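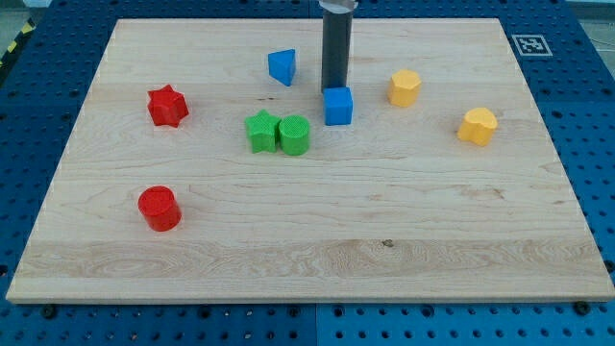
Última modificación: 3 de junio de 2021

Empujar piezas sin mirar dos veces: memoria del proyecto

Empecé esto en diciembre pensando que la parte difícil iba a ser el control del brazo. Pues no, el control lo tuve andando en 14 días y todo lo demás se lo ha comido la percepción (y un poco mi manía de reescribir cosas que ya funcionaban).

La tarea suena sencilla: le escribes al sistema una orden corta, del tipo «lleva el cubo azul junto a la estrella verde», y el programa tiene que localizar las piezas sobre la tabla, elegir por qué cara empujar y mover la varilla sin llevarse por delante lo que haya en medio. Nada de agarrar, solo empujar. A todo el paquete lo llamé Flokus, y el planificador, que es la parte de la que estoy más contento, se llama Rokano.

Para la percepción usé primero un filtro por color y ya está. Error mío, porque hay dos piezas de cada color, y el programa me confundía el cilindro rojo con la estrella roja cada dos por tres. Ahora separo por color y después comparo el contorno con unas plantillas. Lo que todavía me da guerra son las piezas que se tocan: con la estrella verde y el cilindro verde pegados, la máscara sale como una sola mancha rarísima y hay que partirla. Csaba Bakos, mi tutor, me propuso cortar por la zona más estrecha y funciona bastante bien, aunque con el cilindro a veces se deja un trocito.

El marcador cuadrado de la esquina me da la referencia entre cámara y plataforma. Lo leo al arrancar y luego cada 30 segundos - antes lo hacía en cada ciclo y la posición calculada me bailaba muchísimo.

Rokano prueba unas 500 trayectorias por orden y descarta las que pasan a menos de 5 milímetros de otra pieza. Bajar la varilla justo detrás del cubo es el momento más delicado, porque si entra un pelín torcida, el cubo gira en vez de avanzar. Lo arreglé con empujones cortos y volviendo a mirar después de cada uno. Es lento, sí, ¡pero qué gusto da verlo corregirse solo!

Queda pendiente el corazón amarillo, que según por dónde lo empujes se va para cualquier lado. También quiero limpiar el registro de errores, que ahora mismo solo lo entiendo yo, y pasar los umbrales de color a un fichero de configuración.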